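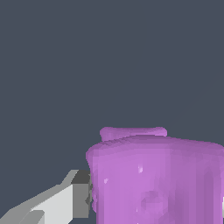 1. Close-up camera view in simulation

Minutes, gripper comparison, February 20, 2021
Present: Viera Jurčo (chair), Princess Maglaya (minutes)

Jurčo reported on the Haddadin fingers in the simulator. With the purple container close to the camera, one fingertip pad stays in view at its left flank and the other finger is mostly hidden. Contact on the far side cannot be judged from this view.

2. Run results

Ekham fingers: 688 grasps logged, nearly 30 dropped. Haddadin fingers: set not complete. No ranking until both sets are in.

3. Controller

Force limit stays at the November value for both grippers.

Actions
Jurčo: add a second camera to the side.
Maglaya: rerun the Haddadin set, send logs to Bundow.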